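Lerkgate Neighbors Help Board
Laundry & Fabric Care

Red team kit, red towel, white trim – what order do I wash this in??

Posted by Mulska_mom

Ok need help fast, practice is at 6 and I want to get this started before I pick up the other kid. My son's basketball stuff is red with white on it. Jersey has a big white panel and stripes and the black lettering with the white outline, shorts are red with a white stripe up the side. Then there's a bright red terry towel that came in the welcome bag from the league. Brand new, thick, and I KNOW it's going to bleed. I wiped down the counter with one corner of it and the paper towel underneath went pink.

I have it all out on the gray cover now, sorting. Jersey's bunched up, haven't turned it inside out yet or anything.

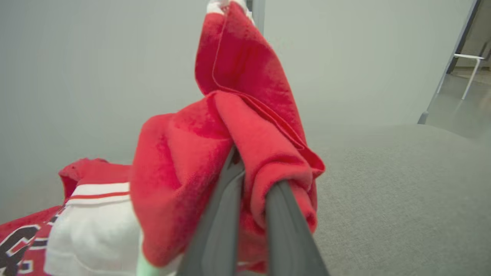

Page 1 of 2

So what I want to know. Can the towel go in with the jersey and shorts if I use cold and one of those color catcher sheets? Or seperate? My machine is an older Gerkov top loader, it doesn't do small loads very well, it just kind of slaps things around. Running it for one towel seems dumb. Also the lettering on the last jersey we had cracked all over by the end of the season and that one cost me 40 dollars, so anything that helps with that too. No dryer? Low dryer? I've heard both.

Tag on the shorts is unreadable so no help there.

Thanks in advance, sorry for the rush

Ewan Donnelly

Separate. Please please separate, at least for the first few washes. I coached youth ball for 18 years and I have seen more pink side panels than I can tell you. It's nearly always a towel or a new hoodie that does it. Kit fabric is usually polyester and the red in it tends to stay put. Cotton terry is a different thing, new ones dump loose dye.

What I'd do:

Towel first, by itself, warm water, regular detergent, no softener (makes towels stop absorbing). If your machine hates a small load throw in old dark stuff you don't care about. Black socks, gym rags, whatever. Fills the drum. Check the water if the lid lets you. Pink water, do it again another day. Clear, you're about there.

Kit second. Jersey inside out so the letters aren't rubbing on the drum. Shorts inside out too and if they have a drawstring tie it, or you'll be fishing it out of the waistband with a safety pin at five minutes to tipoff. Cold, gentle, low spin. If your spin is adjustable I'd keep it at 400, plenty for thin fabric.

Color catcher sheet – fine, use one with the kit, can't hurt. I wouldn't trust it against a new red towel though. It'll grab some of the dye, it won't grab all of it.

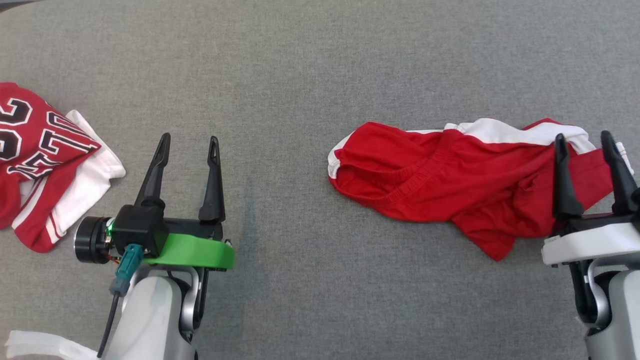

Shorts like that I lay out flat before they go on the rack and pull the waistband straight with both hands, then smooth the legs down. Otherwise the elastic dries twisted and the white stripe goes wavy. Same with the jersey, smooth the white panel while it's damp so the crease doesn't set. Don't leave either of them in a heap on something light colored when wet, even if they've been fine before. And not folded up against each other, red on white, that's how you get the transfer even after you were careful in the wash.

Dryer, no. Not even low. Heat is what kills the lettering. Hang it by the bottom hem over a rack, out of the sun. Thin kit dries in a couple hours anyway, put a fan on it if you're short on time. And never iron right on the letters, inside out with a cloth over it if you must.

For tonight skip the towel and just do the kit. He can use an old one.

tina_b

i wash everything together on cold and never had a problem. vinegar sets the dye

Virág K.

Vinegar doesn't set dye on a store bought towel, that one goes around every year. It helps a bit with smell and that's it. Salt same story.

Agree with Ewan on seperating them. Only thing I'd add, if you do get pink on the white trim DON'T let it dry. Back in the wash right away, cold, with oxygen bleach (the powder kind), but test a bit of the inside hem first and leave the lettering out of the soak if you can manage it. Not chlorine bleach, it can turn the polyester yellow and then you have a yellow stripe forever. I did a whole set of warmups that way in June and had to buy the trim again by the yard.

Also take a photo of the tag on the next pair before it washes out. I keep mine in a folder on my phone, I look at it all the time

Mulska_mom

Kit is in, inside out, cold. Towel's waiting on the hook. Thank you both!! Will do it tomorrow with the black socks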